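Returns and Replacement Parts: Frequently Asked Questions
3 min read

How long do I have to return an item?
Returns are accepted for 90 days from the delivery date shown in your Piras account. The item must include every part listed on the packing slip. Opened items are accepted. Items with cut, spliced, or re-terminated cables are not.

Do I need a return number?
Yes. Log in to Piras, open the order, and select Return. The system issues a return number starting with TR. Write it on the outside of the carton next to the shipping label. Parcels without a number are held at the Arnar warehouse until the sender is identified, and the refund period does not start until then.

How should I pack cables?
Coil each cable loosely along its natural bend and secure it with a reusable tie. Do not wrap cables around a power supply. Longer cables go in first, flat on the bottom of the carton. Connectors with exposed pins need their caps. If the caps are missing, use a small plastic bag and tape.
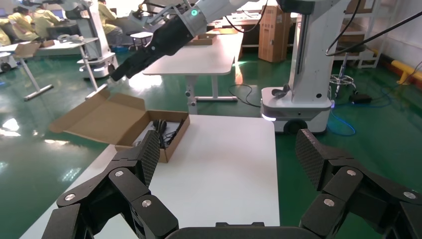
Black cables coiled in an open cardboard box.

Any plain corrugated carton is acceptable. The original packaging is required only for display units and for the Sernatetti 4000 series, where the foam insert is part of the product and is inspected on arrival.

Who pays for return shipping?
Tranar pays if the item is defective or was shipped in error. In all other cases the customer pays. Prepaid labels are valid for 9 days after they are issued. An expired label can be reissued once from the same screen.

When will I get my refund?
Inspection takes two business days after the parcel is scanned at Arnar. The refund goes to the original payment method. Your bank may take longer to post it – we have no control over that step.

Can I exchange an item instead?
Exchanges are processed as a return plus a new order. The new order ships at the current price. If the price went up after your purchase, contact support before ordering and the difference will be credited.

What changed in July?
The restocking fee for opened accessories was removed. Orders placed before the change follow the terms printed on their invoice.

Who do I contact about a rejected return?
Reply to the rejection email and keep the TR number in the subject line. Disputed returns are reviewed by Zakhar Tymoshchuk in the returns office. Attach photos of the item and the carton if you have them.

Last updated Saturday, August 10, 2024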